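Taller de robótica doméstica. Apuntes de la sesión 4: hacer la cama

23 de abril de 2024

Hola otra vez. Estos apuntes son para los que vinisteis el martes y también para los tres o cuatro que me escribisteis pidiendo el resumen (¡venid, que se aprende más!). Los subo tal cual los tenía, con lo que fuimos añadiendo en la pizarra.

Seguimos con el proyecto Gerkside, que para los despistados es la tarea larga del curso: que el robot deje un dormitorio presentable. En enero empezamos por recoger objetos del suelo y ahora toca la tela, que es otro mundo. Un cubo de plástico está donde lo dejaste y tiene la forma que tenía. Una sábana tiene la forma que le da la gana, y encima cambia cada vez que la rozas.

Primero, el vocabulario, porque en las entregas veo mucho lío. Llamamos estado a cómo está la cama en un momento dado: dónde caen las almohadas, cuánto se arruga la bajera, si hay algo encima. Llamamos objetivo al estado al que queremos llegar. Y llamamos episodio a todo lo que se graba entre uno y otro. Si vuestro episodio empieza con la cama ya hecha, no me sirve de nada, por muy bonito que quede el vídeo.

Nuestro objetivo de esta semana es modesto: la bajera lisa y las dos almohadas en la cabecera, una al lado de la otra y sin solaparse. Nada de edredón todavía. Nabila Metwally preguntó si valía ponerlas una encima de otra, como en su casa, y la respuesta es que no, al menos hasta que tengamos una medida de éxito que entienda de montones.

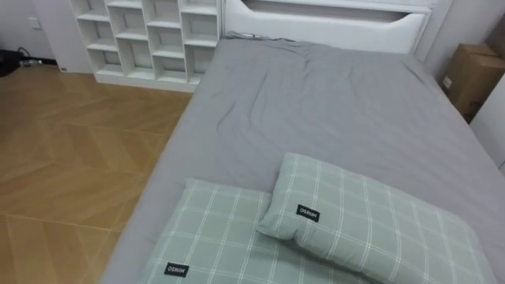
Lo de las almohadas se hace en este orden: localizar, elegir el punto de agarre, levantar, girar si hace falta, soltar. Parece una tontería de lista, pero casi todos los fallos que revisamos venían de saltarse el segundo paso. Si agarráis por el centro, la almohada se dobla y cae donde quiere. Mejor por una esquina o por el borde corto, con un poco de relleno dentro de la pinza (¡solo la funda no, que se escurre!).

Para la orientación tenemos un truco que me encanta: las etiquetas. Una etiqueta oscura sobre una funda clara se detecta muy bien, y si el texto sale del revés ya sabéis hacia dónde mira la almohada respecto a la cámara. Ojo con los cuadros de la tela, eso sí. Ayudan a estimar la deformación, pero Mostafa Sqalli entrenó su detector de bordes con fundas lisas y, al probarlo con cuadros, encontraba bordes por todas partes.

Con las arrugas, calma. Gris sobre gris hay muy poco contraste y los pliegues suaves casi desaparecen con luz difusa. Yo probaría a trabajar con la profundidad y dejar el color para las almohadas. Y no persigáis la última arruga, que os conozco.

Sobre los datos: la carpeta compartida tiene ahora 1.211 episodios y, después de limpiar, quedan 787 aprovechables. Los descartados están en su subcarpeta con el motivo apuntado. Echadles un vistazo antes de grabar los vuestros, os vais a reconocer en más de uno.

Para la próxima sesión:

Leer el capítulo de objetos deformables, hasta el apartado de agarre.
Grabar 2 episodios por pareja, con estados iniciales distintos de verdad.
Escribir media página sobre cómo mediríais que la bajera está «lisa». Quiero un criterio que se pueda programar.

Las dudas, al foro del curso, y así las leemos todos.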